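The Great Shelf Delusion

Every flat I have lived in has had the same fault, and for years I blamed the flats. There was never anywhere to put anything. So I bought shelves, and the shelves filled up, and I bought more shelves to sit beside them. By July I owned 309 books, 40 mugs and a fish kettle, and I have never cooked a fish longer than my hand.

Ewan Niven has heard this before. He has been sorting out other people's cupboards in Sellusley for long enough to wince when a client says the word "storage".

"They ring me up and ask where to put the tent," he told me. "I ask when they last went camping. Then it goes quiet."

His fee is £800 for a house and rather less for a flat, and he brings his own sandwiches. Most of the day is spent sitting on the floor while you explain a drawer to him. I explained mine. It held eight phone chargers, none for a phone I own, and a birthday card I had bought for my aunt and then liked too much to send.

Na-rae Bae takes the other side. She runs Milivura, a small shop behind the station in Istier that sells boxes, hooks, trays and things to keep trays in. She thinks the great clear-out is a fad for people with lofts.

"You throw out the fish kettle," she said, "and in a month somebody gives you a salmon."

I left with two baskets and a peg rail. Niven has not been told.

Then there is the question of colour. Oak is for people who have arrived, and white is for people who are about to move out. Lately it has been the turn of ice-cream shades, which my neighbour Mi-kyung Shim says make her hall look like a very tidy seaside.

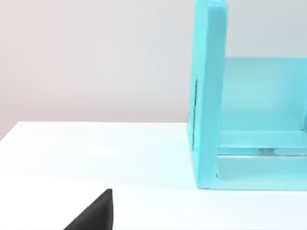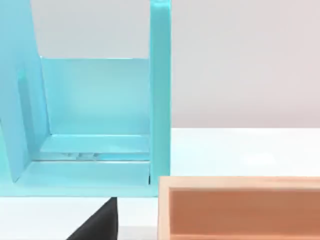

Turquoise, for anyone tired of oak.

What to do with the spare room

Call it a study. Visitors expect a study to be full of boxes, and will think you are busy. Mine has the tent in it.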